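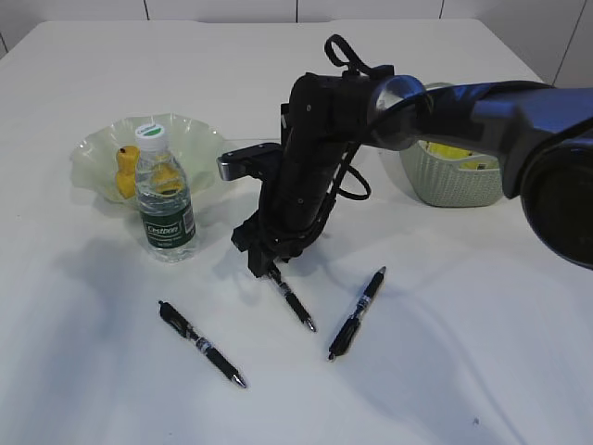

Green bowl and water bottle on a white table.

Telgate Film Box — streaming player for the television

The Telgate Film Box is a small player that connects to a television through HDMI and runs film and series apps from the home internet connection. It suits older sets with no apps of their own, and newer ones where the built-in apps have become slow or are no longer updated.

Product code: TFB-253
Availability: in stock, sent from our Londovura warehouse
Page updated: Apr 26, 2021

What it does

The box opens on a single home screen. Your apps run along the top, with films you have started but not finished underneath. Below that is a row of new releases, which changes on Fridays. You can hide this row in the settings if you only want your own apps on show.

Search works across every app you are signed in to. Type part of a title and the box lists where it can be watched, with anything already covered by a subscription first. Films to rent or buy come after that, with the price beside them. Search by actor or director is also there, but it is slower and some smaller apps don't take part in it.

Rented films from the Wutar catalogue can be downloaded to the box and watched without a connection. There is room for nearly 200 hours at standard quality. High definition films take up a good deal more, and 4K films can only be streamed. A downloaded rental runs out at the same time as a streamed one.

Sound and picture

Picture output is up to 4K at 60 frames per second. If your television is HD only, the box finds this out at first start and sets itself to match. Older films are shown in their original shape, with black bars where needed. There is a zoom setting, but it crops the top and bottom of the picture and we suggest leaving it off.

Surround sound is passed to a soundbar or amplifier through the HDMI lead or the optical socket. A night mode brings down loud effects and lifts speech. Subtitles can be set to four sizes and placed on a dark strip. Some apps use their own subtitle settings and ignore those on the box.

Remote control

The remote has a direction pad, volume keys, a mute key and two keys you can set to open any app. It will also turn most televisions on and off. It takes two AAA batteries, supplied. The box does not need to be in view of the remote, so it can sit in a cupboard or behind the set, as long as there is space for air to move.

Specification

Storage: 256 GB
Video: up to 4K, 60 frames per second
Audio: stereo, surround over HDMI or optical
Connections: HDMI, optical, Ethernet, one USB
Wireless: dual-band Wi-Fi, Bluetooth
Weight: 253 g
Colour: dark grey
User profiles: up to 6

In the carton

Film Box, remote control, two AAA batteries, mains adaptor with UK plug, HDMI lead (1.5 m), quick start sheet. An Ethernet cable is not included.

Before you order

You will need a television with a free HDMI socket and a broadband connection. We suggest 6 Mbps for HD and at least 25 Mbps for 4K. Subscriptions are sold separately by each service. The Chaiyaporn world cinema app, with 2,040 titles at present, comes already installed and is free to use until the end of September. After that it stops unless you take out a subscription — no card details are asked for during the free period.

Delivery and returns

Standard delivery takes two to four working days. Unopened boxes can be returned within 30 days. Opened boxes can be returned within 14 days if all parts are included. Please sign out of your apps and reset the box first: Settings, System, Reset.

Guarantee: two years, parts and labour. The remote is covered for one year.

Related items: wall bracket for Film Box, spare remote, optical cable (2 m)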